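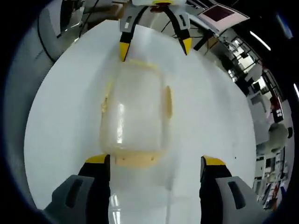 The tub, on the white table

Plovham Home Forum > Kitchen and Storage > Yellow tint on clear plastic tub, stained or made like it?

m_giraldo
Monday, May 3, 2021
I've got a cloudy plastic food tub, rounded rectangle, and there's a pale yellowish tint following the outline of it. It's strongest along the top edge in the photo and down the left side. The rim at the near end is more of a yellow-orange and there's a small yellow tab on the right-hand side.

It came in a box of kitchen things from my aunt and I don't know what she kept in it. I'd like to use it for rice and flour. Is the yellow a stain, or is it the colour showing through from the rim? I've washed it twice in hot water with washing-up liquid and I can't say I noticed a change.
Marisol

EdithV
Turmeric. I've lost more tubs to dal than I can remember. Once it's in the plastic it stays there, but it's harmless. Put it on a windowsill for a few days with the lid off and the sun will take most of it out.

hinds_c
I don't think that's turmeric. Food stains sit where the food sat, so you'd get a tide mark partway up or a patch on the base. Marisol's follows the outline. I'd say it's either the plastic ageing or the yellow rim throwing colour into the walls. Clear plastic carries colour from the edge quite a long way.

Hold it up to a window on its own, away from anything yellow. If the tint moves when you turn it, it's a reflection.

EdithV
Mine went yellow at the edges first. Sauce gets into the corners and doesn't rinse out.

hinds_c
In the corners, yes. Right along one side as well?

EdithV
Yes, along one side as well. I stored it tilted in the fridge door.

duyen.k
Can I ask what the small dark dots are on the front of the rim? If they're specks of mould I wouldn't be putting flour in it whatever the yellow turns out to be. I had a Sundari tub with a rubber seal and the seal went spotty all the way round. Bleach lightened it but it came back by August and I threw it out.

m_giraldo
I'd taken the dots for part of the pattern. I'll go over them with a cotton bud tonight and report back.

A_Huaman
Before anyone throws anything away, see whether the seal comes out. On the Cusi ones it lifts with the handle of a teaspoon. Soak it in bicarbonate of soda and warm water, 27 minutes by my oven timer, which is the lowest setting that still works. Then an old toothbrush in the groove. Dry it flat on a tea towel, don't put it back damp.

For flour you want to know that the lid shuts properly. Fill the tub a third with water, close it, tip it over the sink. If it drips, use it for pasta, where it doesn't matter.

duyen.k
Bicarb doesn't do anything for mould. Use white vinegar, or just buy another. An Erness one that size is hardly expensive.

A_Huaman
It does if you scrub. And vinegar can make some rubber go hard over time. I've had the same seals on mine for years.

duyen.k
We'll have to disagree on that one.

m_giraldo
Back again. I did the window test Corey suggested. Most of the yellow goes when I turn the tub, but there's a faint bit down one side that stays put, so you may both be right. The dots didn't come off on the cotton bud. They feel level with the rest of the rim and I still can't tell what they are.

EdithV
Windowsill for the faint bit, then. Give it until the weekend.

hinds_c
If the dots are level and don't wipe off, I'd call them part of the rim and leave it there.

duyen.k
I still wouldn't put loose flour in it. Leave the flour in its bag and stand the bag in the tub.

m_giraldo
I could do that, the small bags ought to fit. Water test tomorrow when the sink is free.

A_Huaman
Dry it overnight before any rice goes in.

Page 1 of 1. 27 people are watching this thread.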